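Workplace Services Assistant (Evening), Part-Time

Nenoris Shared Offices
Location: Tukotent Building, office floors
Hours: 21 per week, Monday to Friday, evening shift
Employment type: Part-time, ongoing, following a probationary period

About the organisation

Nenoris operates shared and dedicated office floors on behalf of tenant organisations. Our portfolio at the Tukotent Building comprises 1,207 numbered desks, used by permanent staff, visiting staff and short-term project teams. The Workplace Services unit is responsible for the condition of those desks, for the small equipment issued with them, and for the labelling and records by which they are managed.

The position

The Workplace Services Assistant prepares desks for incoming occupants and restores them after departure. The work is carried out in open-plan areas while some tenant staff are still at their desks, and the successful applicant will be expected to work quietly and with courtesy around them. The position reports to the Evening Supervisor and forms part of a team of 15.

Duties

The assistant will:

- clear, wipe and reset desks in accordance with the daily allocation list
- check that the desk number on the partition matches the floor record, and report any that are missing or damaged
- issue, collect and test wired mice, keyboards and monitors
- route cables neatly at the desk, and report any cable found lying on the carpet where it could cause a trip
- replace basic desk items such as pencil cups
- clean privacy panels and fabric partitions using the products supplied
- place items left behind by occupants in a labelled bag and enter them in the lost property register
- record completed desks before the end of each shift

A standard desk on these floors has a white top with a curved white side panel at either end and a fabric partition along the back, to which the number plate is fixed. Laptops belong to the tenant organisations and are not to be opened or moved to another desk. A wired mouse is checked at the desk where it is to be used, with the cable plugged in and enough slack left for comfortable movement.
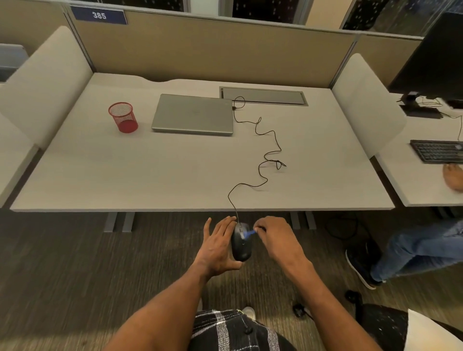 Selection criteria

Essential:

- experience in office services, cleaning, facilities support or a similar role
- ability to follow a written allocation list and keep accurate records
- ability to kneel, reach beneath desks and lift items of up to 15 kilograms
- a courteous manner with tenant staff and visitors
- the right to work in Australia

Desirable:

- familiarity with common computer peripherals and their connectors
- a current first aid certificate

Conditions

The shift begins at 5.30 pm. A uniform shirt and gloves are provided, and enclosed shoes must be worn at all times. Training takes place over the first 35 hours of employment and is paid at the ordinary rate. Appointment is subject to a satisfactory police check, the cost of which is met by Nenoris.

How to apply

Recruitment for this position is managed by El Idrissi. Applicants should submit a résumé and a statement of no more than two pages addressing the essential criteria through the El Idrissi applicant portal, marked "Workplace Services Assistant - Evening". Applications close at 5 pm on the last Wednesday in June. Applicants who require an adjustment to the recruitment process, or who wish to discuss the physical requirements of the position - including the use of a kneeling pad or low stool - may note this on the application form.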